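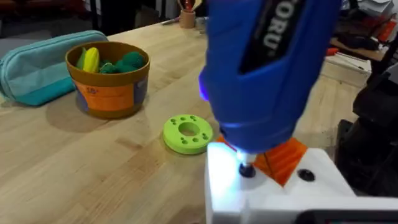 Screwdriver over the white part, bit on the screw head. Wrist view.

Hedambridge bench, collection log, Monday

Goal for the day: more two-arm demonstrations for the Dendetti set, mixed objects, butcher-block bench. Target was 30-second episodes or shorter. Most came in under that, the screwdriver ones did not.

Kept 82 episodes, discarded 28. Discards by cause, from the operator notes: early stop, dropped object, arm left outside the start box. The dropped objects I would like back. I have moved them to a separate folder instead of deleting them, flagged "drop", and the loader skips that flag by default. If anyone wants to try them as recovery data, change the filter in the config and tell me which run it went into.

Wrist exposure is the open problem with the screwdriver. The work light on the tool blows out the area near the bit, and that is the part of the view the policy needs most. The table and the objects behind it are exposed fine. Locking exposure lower costs us the shadowed side of the bench. Tried two settings in the morning and left it on the lower one. Episodes before the change carry the old value in their metadata, so they can be split out.

Sync between the wrist streams and the fixed view was checked with the clap test at 9:40 and again after lunch. Worst offset 2 frames. Acceptable for the current action rate, will not be if we go faster.
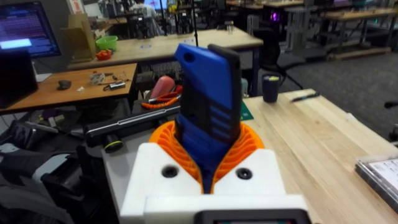 Author: Collection lead, manipulation data, Hedambridge

Block grasps are better than last week. The orange fin pads wrap the printed block and hold it with the driver current well below the limit. It still sits with a small tilt in the grip. I have stopped asking operators to correct this. The corrections added a second or more of wiggling to each episode and the Qiu baseline learned the wiggling. Leave the tilt in, let the place step absorb it.

Background in the wrist view is busy: desks, monitors, chair, a person at work. I considered hanging a curtain and decided against it. The Stadinport bench has a different room behind it and we want the model to cope with both. What does need fixing is camera pitch. When the gripper comes up level, half the view is room and the table is a strip. Next batch, keep the approach pitched down until the object is within a hand's width.

Labeling: each episode gets one sentence, written by the operator right after the episode. Please use the object list for nouns. I found 7 different names for the green disc, including "washer", "donut" and "ring thing". It is "green disc". Verbs are free, and some spread there is useful. Do not describe the arm in the sentence unless both arms touch the object.

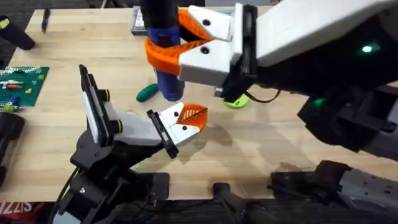
Also on two-arm episodes: the idle arm needs a rule. Some operators park it off to the side, some leave it open over the middle of the bench and wait. Both are valid as motion but the second blocks the fixed view for part of the reach. Proposed rule is that the idle arm may stay over the bench as long as it does not cross the line between the fixed camera and the object being moved. I will tape that line before the next session.

Object layout was shuffled by hand between episodes. I compared start images and the layouts are less random than they should be, with small items drifting toward the left side through the afternoon. Will print layout cards and have operators draw one per episode.

To do:
- rerun the split with the "drop" flag off and on, same seed
- send the object list to Stadinport
- replace the cable tie on the right wrist, it is rubbing
- ask whether the Qiu baseline can take the lower exposure without retraining
- layout cards

Upload started 5:15 pm. Checksums to be compared in the morning before the local copy is cleared.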